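Vovberg Live Sound Guide
Section 4: Setting Up the Vovberg Monitor Mixer for a Four-Piece Band

13 September 2019
By Oduor Waweru

The box says you can be playing in 2 minutes. I have set this mixer up in clubs, a church hall and one very muddy field, and 14 is closer to the truth. Read the whole section before you plug anything in.

1. Turn every gain knob and every fader all the way down. The quick-start card skips this step. Don't.

2. Connect the vocal mics to channels 1 through 4. Leave phantom power off unless you are using condensers. The switch covers all four channels at once, whatever the label seems to promise.

3. Run bass and keyboards through DI boxes into channels 5 and 6. The mixer has an "instrument" button that is supposed to make DI boxes unnecessary. On a short cable at home, maybe. On a stage with dimmers I got hum every time.

4. Plug the powered wedges into the aux outputs. Turn on the mixer first, then the wedges. At the end of the night, wedges off first.

CAUTION: Switching the mixer on with live wedges sends a loud thump through them. Keep your head away from the horns.

5. Have the lead singer sing at show volume. Bring up the gain until the yellow light flickers on the loud notes, then back it off a little. Singers hold back at sound check, so leave yourself room.

6. Raise the aux send slowly until the wedge starts to ring, then drop it. Repeat for each wedge.

NOTE: The "Auto Ring-Out" feature claims to find feedback for you. Loïc Joly and I tried it with his band in April and it cut so much of the upper mids that the vocals sounded like they were under a blanket. I leave it off and use the graphic EQ.

7. If a wedge still rings, move the wedge before you touch the EQ. With a cardioid mic, start with the wedge directly behind it, facing the singer.

8. Save the settings as a scene and write the scene name on tape across the front. The display shows only the scene number, and by the second set you won't remember which one was yours.

NOTE: Vovberg sells a $287 wireless remote for this mixer. Wekesa Kashindye swears by his. Mine dropped out twice in one show, so try one at your own venue before you pay.

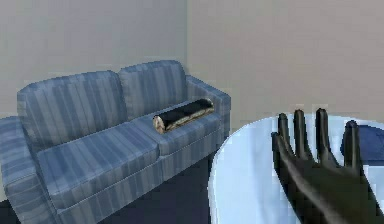
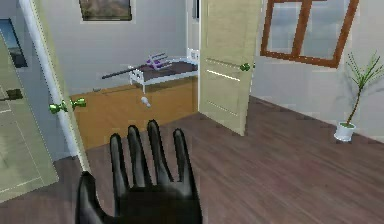 Can I run in-ear monitors and floor wedges at the same time?

Use aux 1 and 2 for the in-ears and 3 and 4 for the wedges, and set up a separate mix for each. Turn on the limiter for the in-ear outputs before anyone puts them in, and keep the volume low to start.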